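Why does a table shine?

A page for curious children, from the Millamura Children's Workshop

Have you ever sat at a table with your chin on your hands and looked along the top of it? Try it today, when a lamp is on. You will find that the table has light lying on it. Move your head a little to the left and the light moves also. Move back and it comes back.

On this page we will learn where this light comes from, why wood has stripes, and how people look after a wooden table so that it stays nice for many years.

First, what is wood?

Wood is the inside of a tree. A tree drinks water from the ground, and the water must travel up to the leaves. For this the tree has very thin tubes, much thinner than a hair on your head. They stand side by side, like drinking straws in a box. When the tree is cut and the wood is made flat, the tubes lie on their side. We see them as fine lines. These lines are called the grain.

A tree also grows a new layer every year, under its bark. In spring it grows quickly and the new wood is pale. Later in summer it grows slowly and the wood is darker. So a tree which is 29 years old can show 29 pale rings and 29 dark ones. If you cut across the tree, you see circles. If you cut along the tree, you see long stripes. The circles and the stripes are the same thing, only looked at from another side. You can try it with a leek or an onion in the kitchen (ask an adult to do the cutting).

In our workshop in Sirstead there is a slice of an old tree on the wall, and it is 243 rings from the middle to the bark. Children like to find the ring for their own age. It is always very near the middle, where the tree was still small.

Sometimes there is a round dark spot in the wood. It is called a knot. A branch began to grow in this place. Some tables have many knots and some have none at all.

Now, what is shine?

Light travels in straight lines. When it meets something, it can jump back, like a ball from a wall. We say that the light is reflected.

If the wall is flat and smooth, you can guess where the ball will go. If the wall is made of rough stones, the ball can jump in any direction. With light it is the same. A mirror is very smooth, so all the light jumps back in good order and you see your face. A woollen blanket is very rough. The light jumps everywhere, and you see only the colour of the blanket.

A wooden table is somewhere between the mirror and the blanket. Bare wood is more like the blanket. But most tables have something on top of the wood, for example oil, wax or varnish. Varnish is a clear liquid which is painted on and becomes hard. It fills the small holes between the fibres, and the top becomes smoother. Then a lamp or a window can show itself in the table as a white spot.

If there are many small lights, there can be many small spots. And if the top has fine lines in it, the spots are not always round. The lines can pull them into long thin shapes, with pointed ends.

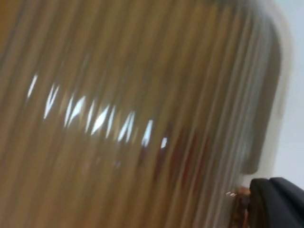

The colour of the wood is also made by light. White light has all the colours inside it. Wood keeps a part of the blue light for itself and gives back more of the yellow and the red. Together they make the browns that we know, from honey to dark caramel. Where a reflection is very bright, you cannot see the brown any more, you see only white. Put your hand between the lamp and the table and the brown will be there again.

Try it yourself

You need a wooden table, a small torch and a sheet of baking paper.

Make the room a little dark. Put the torch low, near the edge of the table, and let it shine along the top. Go down with your eyes to the same height on the other side. Now you will see things you did not know were there: crumbs, finger marks, small scratches, perhaps a ring from a cup.

Next, hold the torch high and look from above. Many of these marks are gone! They are still on the table, but the light does not show them to you so well.

At the end, put the baking paper over the lamp of the torch for a moment. What happens with the edge of the white spot? Draw both spots in your notebook.

How to be kind to a wooden table

Water is not a friend of wood. If you spill something, take a soft cloth and dry it at once. Wipe along the stripes.

Put a mat under hot plates and under cold glasses.

Jam, beetroot and tomato sauce like to leave red and brown marks. A damp cloth with one drop of soap is usually enough. If the mark stays, call an adult and do not scratch it with a knife.

Do not write on one thin sheet of paper directly on the table. A pencil can press small valleys into the wood, and you can read your homework there for years.

Words to remember

Grain: the lines in wood, made by the way the tree has grown.
Varnish: a clear, hard cover on wood.
Reflection: light which jumps back from a thing.
Fibre: a very thin thread. Wood has millions of them.

If you made drawings of your two white spots, you can bring them to the workshop until 11th July. We hang them beside the tree slice.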